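Skurnus Paddling Shirt, long sleeve

Home > Paddling > On the water > Tops

Anyone who has spent an afternoon in a sit-on-top kayak knows that the drips from the paddle run down the shaft, along the forearm and into the armpit, where they stay until teatime. The Skurnus can't stop them. It does dry faster than whatever you're wearing now, and it weighs less than the sandwich you forgot to put in the dry bag.

Gomier make it for slow rivers, lakes and the sort of creek where you get out and drag the boat more often than the guidebook suggests. The shoulders are cut wide so you can reach forward without the hem climbing up your back. The cuffs grip well enough to keep a sleeve pushed up, or down, if you are the burning kind.

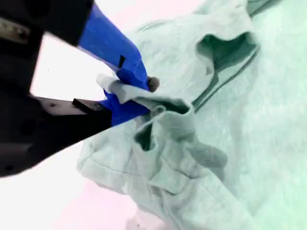

Pale mint-green fabric, pinched into a fold.

There is one pocket, with a zip. It will hold a car key or a small bar of chocolate, and we have tested what happens when it holds both. Please choose.

The shirt goes under a buoyancy aid without bunching at the sides. It also passes for ordinary clothing in a pub, provided the pub is next to a river.

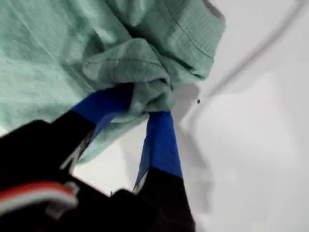 Mint-green garment, folded hem and stitching.

Details
Item no. 594
Sizes: 5, from small to very large
Sun rating: 50+ in most places, lower in whichever bit you've worn through on the seat back
Wash: cool, no softener. Rinse after salt water, even if you're tired.
Colours vary by batch, so ask if you're particular.

Price: 76 euros
Delivery: free within the country. Orders from abroad go out on Mondays.

Goes with
Sartori spray deck, touring fit
Nalska dry bag, roll top
Gomier neoprene socks (back in stock in April)

Returns
Send it back unworn, with the labels on. We can smell a river from the other end of the warehouse.

Page updated Friday, March 22, 2019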